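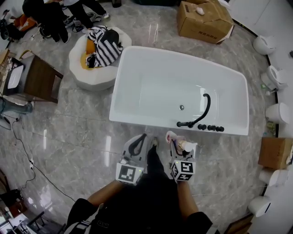 Fill times and the flow rate question

December 6, 2025

The spec sheet for a freestanding tub gives a capacity to overflow. It does not give a fill time, because fill time belongs to the house. I worked ours out before signing off on the plumbing, and the numbers changed two decisions.

Start with usable volume. Capacity to overflow is measured with the tub unoccupied. A bather displaces a good share of that, so the water you draw is well short of the printed figure. I ran the calculation on both numbers and sized the hot side to the larger one.

Next is flow. The showroom at De Graaf lists each filler with a rate at a stated pressure. Read the pressure first. A rate quoted at 3 bar means little on a line that drops below that whenever the washing machine runs. I put a gauge on the outside tap and logged it over several evenings in March. The lowest reading was the one I designed for.

Pipe run

The original branch from the heater was narrow, long and full of elbows. Every elbow costs pressure. Werkeck quoted two options: keep the old branch and accept the slower fill, or run a new line under the joists with 3 bends in total. The difference in price was $410. I took the new line and had it insulated, mainly to shorten the wait for hot water at the start.

Heater

Storage heaters and tankless heaters fail in different ways here. A storage unit delivers full flow until the tank is spent, then goes cool. A tankless unit holds its temperature but throttles flow when the incoming water is cold. Our unit is a Grerell storage model, and the recovery time in the manual matched what I measured closely enough that I stopped checking.

Floor load

Water is heavy, and the total includes the tub and the bather. Divide by the footprint and compare it with what the joists are rated for. The drawings from Riltlow had the span but no species or grade for the lumber, so I asked for a revised sheet. It came back as sheet 1721 with the grade filled in and one joist doubled.

Still open: whether to fit a mixing valve at the heater or at the tub. At the heater it protects every outlet. At the tub it is easier to service. I have the parts list for both and will post the pressure log once I have cleaned up the columns.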